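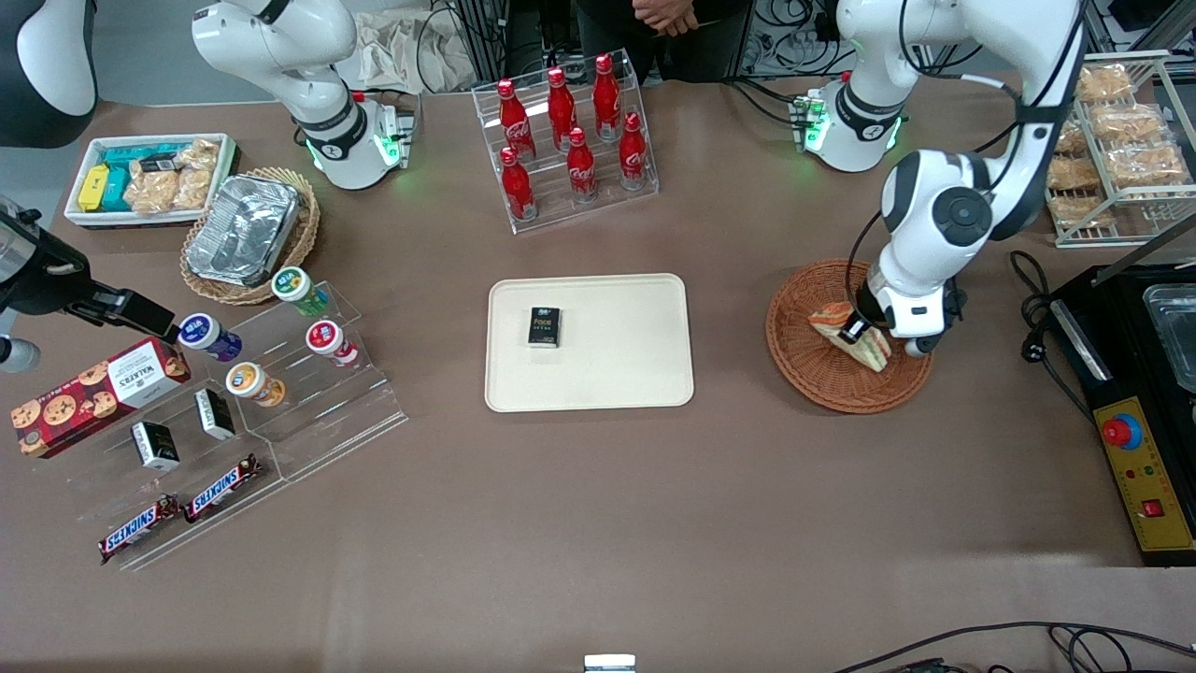
軽食の仕分け作業。グリッパーで三角サンドイッチを保持、直下は籐風の丸かご。

崩れやすい食品のつかみ方:双腕アームでの把持試験から

Tipokiの作業台で行った把持条件の比較をまとめる。対象は三角サンドイッチ、袋入りの焼き菓子、ボトル飲料。試行は全部で997回、うちサンドイッチが200回。評価者はRoel Wuyts。

把持位置
三角サンドイッチは、パンの耳側を厚み方向に挟むと変形が小さい。頂点側をつかんだ場合、具のはみ出しが増えた。失敗と判定した131回は半数以上が頂点側の把持である。

閉じ速度
接触の直前で一度減速し、接触後は位置ではなく力で制御する。力の上限は品目ごとに登録しておく。袋物はボトルと同じ値にしないこと。中身が割れる。

かごへの降ろし方
縁の真上を通さず、中央の上空から垂直に降ろす。編み目のあるかごは底が平らでないため、底面の高さは毎回測り直す。開放は低い位置でゆっくり行う。

陳列台
透明アクリルの段は深度計測が抜けやすい。段の座標は手入力で固定し、商品の位置だけを画像から求める。段の前後で高さが違う場合は奥の段から取ると干渉を調べやすい。

手作業への応用
弁当やサンドイッチを詰めるときも、耳側を持ち、容器の中央へ真下に置く。トングは先端の幅が広いものが向く。

未検証の項目は、冷蔵直後の品と、具の水分が多い品。

最終更新 2025年12月12日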